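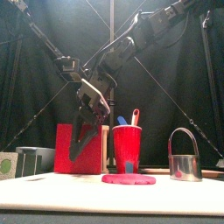
Bench log, Grimshaw room, Pleltstead site
2019-03-08
5 min read

Carried on with the two-arm dough cell. Goal for the day was a full block of cut cycles on the tinted dough with the round cutter, then a talk with the cutting table crew about what the cell would do to their shift. Got through both. The talk took longer than the block and is the more useful half of this entry.

Setup unchanged from last entry except as noted. Large arm does the gripping. Small arm was parked for the block and only jogged by hand at the end. Table re-leveled before start. Black curtain stays, it gives the vision a steady background and I don't want to retune for the wall.

Block result: 80 cycles commanded, 79 completed. A cycle is approach, grip cutter by the arched handle, lift, move over dough, press, lift, return. The one failure was a missed grip. Fingers closed beside the handle strap and the controller called it a good grip from the finger current alone. The arm then did the whole press motion with nothing in it. No damage. Need a check on finger opening after close, not only current.

Other notes from the block:

- Press depth is fine in the middle of the disc and shallow toward the rim, where the dough thins out. A person leans on the cutter a bit harder there. Our press goes to a fixed height, so it doesn't.
- Dough edge cracks once it has been on the table for a while. 36 minutes between opening the tub and the last cycle. The crew say they would have folded it back in long before that.
- Bright spots on the cutter body still fool the edge finder on some approaches. Tried lowering the light. Better on the cutter, worse on the dough. Put it back.
- Gripper fingers come to a point and that is good for the handle, bad for anything flat. Will not lift a cut piece with these. Separate problem, do not mix it into this one.
- Slack loop in the cable on the large arm rubbed the link on the far reach. Clipped it shorter. Check after the next block.

Noted for the Silmont controller: the pause on emergency stop release is still 2 seconds and then it resumes the old path. I want it to drop the path and go home. Asked Trunent support about it, waiting. Until that is changed no one from the cutting table stands inside the tape while the arm has power, including to wipe up.

Talk with the crew

Went over to the cutting table after the block. They work the same task: dough down, flatten, cut, lift, gather the scrap, fold it in, again. What I had written on the plan was "cutting step automated." They pointed out that cutting is the part of the job they mind least. It is quick and it is the only time they stand still. The work that hurts is kneading the scrap back in and lifting full trays off the low rack. The cell does neither.

Their second point was about looking. While cutting, they are also checking the dough: cracks, dry patches, color that has not mixed through. None of that is written in the work instruction. If the cell cuts, that check is gone unless someone is given the job of doing it. I had assumed it happened at the flattening step. It does not, or not only there. They said the cutter tells them how stiff the dough is before they can see any change.

Third point, job split. Under the plan one person loads dough and clears pieces for the cell while the others stay at the manual table. Nobody wanted the loading position full time. The pace would be set by the arm, there is no one next to you to talk to, and you spend the wait time watching a machine. They would take it in turns if the turns were short and fixed in the schedule. They did not want it left to whoever is newest. I agree and will write it that way.

Also asked: does the person at the cell get paid as an operator. Don't know. Passed it on in writing today so that it is not just something I said at the table.

What I take from this for the design:

1. Move scrap handling up the list. Even a simple powered roller for the scrap would help more than a faster cut. No robot needed for it.
2. Log press force on every cycle and show it as a plain trace at the loading position. If the cutter used to tell people about stiffness, the cell has the same number and is throwing it away. Let the crew say where the limits go.
3. Add a stop-and-refold button that does not count as a fault. At present any stop during a cycle is booked as downtime against whoever is at the station. This one is important. People will run bad dough if stopping looks bad for them.
4. Cell speed to be set at the station within a range, by the person loading.
5. Tray rack height. Nothing to do with us, but it came up twice. Sent it to site maintenance.

Item 3 needs a change in the line reporting as well as in our code. The code side is small – a separate reason code and a resume that asks for fresh dough height.

Small arm: jogged it through the approach from the left with the large arm held over the work area. The end assembly gets close to the large arm's wrist well before it has a useful view of the table. Either the base moves out or it approaches later in the cycle. Measured nothing, just looked. Will do it properly with the large arm locked.

Cleanup: dough off the cutter by hand, warm water, dried it before it went back. Residue left inside the rim changes the seating and I suspect it for some of the uneven cuts last time.

Open for the next session:

- finger opening check after grip
- press to force instead of to height, rim and middle, fresh dough each time
- cable clip
- reply from Trunent on the resume behavior
- draft rotation for the loading position, take it to the crew before it goes to anyone else

The date on the plan for moving the cell next to the line is May. I would not hold to it with the force display and the stop button still open. Said so in the weekly note.

Contact: Grimshaw room bench log, Pleltstead | © 2019 | Back to top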